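Demostración manual o teleoperación para tareas de montaje de ordenadores: solicitud de opiniones

379 visualizaciones · 7 respuestas · Compartir

edith_huaman
Estimados compañeros:
En el laboratorio docente de Cosham estamos redactando el procedimiento por el que se enseñarán al robot varias tareas de montaje y desmontaje de equipos de sobremesa. Antes de presentarlo a la dirección técnica, desearíamos conocer el parecer de quienes ya hayan trabajado con este tipo de tareas. La cuestión principal es si conviene grabar las demostraciones guiando el brazo con la mano o mediante mando a distancia. El borrador prevé 30 demostraciones por tarea, realizadas por dos operadores.

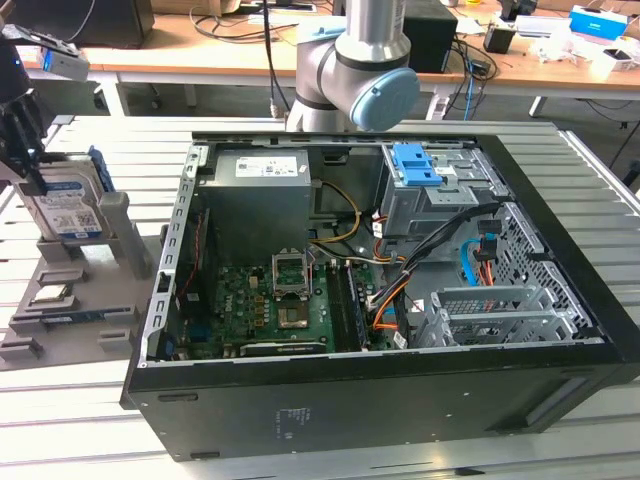 El orden de las tareas es el segundo asunto pendiente. Nuestra propuesta consiste en comenzar por el disco duro, continuar con la memoria y dejar el procesador para el final, dado que exige la mayor precisión. Para las tres piezas se ha previsto un soporte situado a la izquierda de la caja, con el disco en posición vertical arriba y, más abajo, el procesador y el módulo de memoria tumbados. El zócalo de la placa se presenta vacío y con el marco de retención levantado, de modo que la apertura del marco no forma parte de la demostración. Agradeceré cualquier observación sobre este planteamiento.

3 me gusta

e.probert
Estimada Edith:
Por mi experiencia, recomendaría el guiado manual, al menos para el procesador. La persona que acompaña el brazo percibe directamente el contacto y corrige la trayectoria antes de ejercer una fuerza excesiva. Con un mando sin retorno de esfuerzo, el operador depende por completo de la vista y suele advertir tarde que la pieza ha quedado ladeada.

5 me gusta

NiaProthero
Respetuosamente, no comparto la recomendación anterior. En el guiado manual, el brazo y el cuerpo del operador entran en las grabaciones, y esas imágenes no se parecen a las que el robot recibirá cuando trabaje solo. En Landeg abandonamos ese método en noviembre, tras comprobar que las demostraciones eran correctas como movimiento y de escasa utilidad como material visual. Desde entonces empleamos exclusivamente la teleoperación. El periodo de formación de los operadores es más largo, de alrededor de 80 horas en nuestro caso, y debe figurar en el presupuesto.

8 me gusta

e.probert
La objeción es válida si la política se entrena con imágenes. Si únicamente se reproduce la trayectoria, el cuerpo del operador carece de importancia. Convendría que la autora precisara este extremo.

edith_huaman
Se entrenará con imágenes, tomadas desde una cámara fija y desde la muñeca. Debí indicarlo en el primer mensaje. A la vista de lo expuesto por Nia, la teleoperación parece la opción más adecuada, aunque me preocupa la inserción del disco. La unidad va montada en un carro de plástico azul y ha de bajar a plomo hacia la caja; una inclinación leve basta para que roce antes de entrar en la bahía.
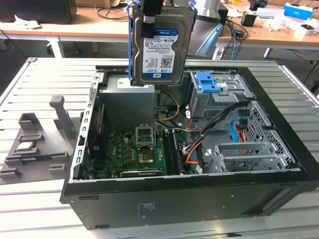

Por este motivo, el borrador divide la tarea en dos tramos: uno de aproximación, que puede efectuarse a velocidad normal, y otro de inserción, con la velocidad del mando reducida al 30 %. Ignoro si esta división perjudica el aprendizaje y si las dos partes deberían grabarse como un único episodio.

2 me gusta

Dilwyn_James
Un único episodio, sin ninguna duda. Si se cortan las grabaciones, el robot nunca observa la transición, y es ahí donde se producen los errores. El cambio de velocidad puede asignarse a un pedal y quedar registrado como una señal más.
Debo manifestar, además, una reserva respecto al soporte. Si las piezas ocupan siempre el mismo lugar, el sistema memorizará posiciones. Sugiero desplazarlo unos centímetros entre demostraciones y anotar cada desplazamiento.

6 me gusta

eifion_edwards
Coincido con Dilwyn en lo relativo al episodio único — no así en lo del soporte. Para un primer lote es preferible mantenerlo fijo, verificar que la tarea se aprende y variar la posición en el segundo. Introducir ambas dificultades a la vez impide saber cuál ha fallado. El manual interno de Vurnum, que aplicamos en nuestro taller, establece ese mismo orden.
Recomiendo asimismo conservar las demostraciones fallidas, debidamente etiquetadas y en carpeta aparte.

4 me gusta

edith_huaman
Agradezco a todos sus aportaciones. El borrador revisado recogerá la teleoperación para las tres piezas, el episodio único con pedal y un primer lote con el soporte fijo. La propuesta de Dilwyn pasará al segundo lote. Queda abierta la cuestión de las horas de formación, que consultaré con administración; si alguien dispone de un programa para operadores noveles, le ruego que lo comparta en este hilo.

1 me gusta · Compartir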